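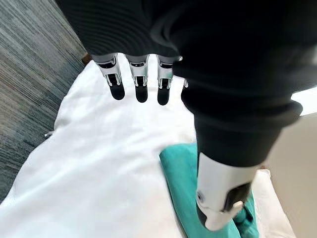
Wrist cam, left thumb or right not noted. Thumb on the teal cloth, fingers still up off the sheet.

March 2026, bedroom task, notes for Chun-yin and whoever runs it next

Question from Skye again: can it do the laundry pickup yet, start to finish, hands off. Short answer no. Longer answer, parts of it.

Job is clothes off the bed, over to the basket on the stool, in. No folding. We dropped folding back in August and I don't miss it.

Cloth on white bedding is the easy case for seeing. Grasp is the slow bit. Thumb goes down first and pins, then the fingers have to come round without dragging up the sheet. Ottavio wants a lighter thumb press. I'd rather change the approach angle and leave force alone for now. Sleeve also bunches toward the wrist cam and eats a good part of the view, need a tighter cuff or tape. Ask Ya-wen if the Postton ones come in a smaller size.

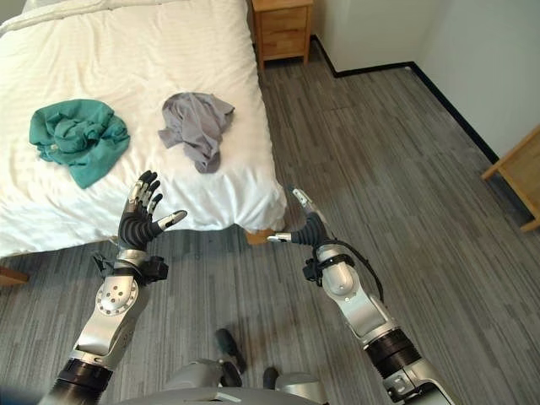
Head view, both garments on the duvet. Teal left, gray right.

Order of pickup: planner likes whichever is nearest the left hand. Fine with 2 items. Will not be fine with a real teenagers bed. Gray one is harder for me to call, the narrow end trails and it keeps picking that as the grasp point, then you get a long dangly thing to carry. Prefer the middle of the heap. Chi-keung has a patch for this on the Bindura branch, not merged, number 2053.

A person does this whole chore in roughly 3 seconds without looking. Keep that in mind before anyone writes "household ready" on a slide.

Walking part ok on the carpet tiles. 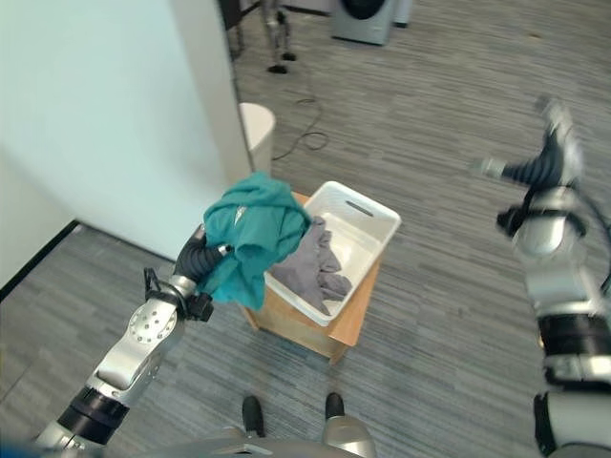
Release is what I'd work on next. Basket walls flare out a bit so aim isnt the problem, it's the cloth hanging past the fingers. If the hand opens too early the tail goes over the outside. Want the hand well over the middle before it lets go, and a check from the head cam after.

Todo
- cuff
- merge 2053 or tell Chi-keung why not
- coil up that black cable on the floor, trip hazzard
- try socks (Skye's idea, not mine)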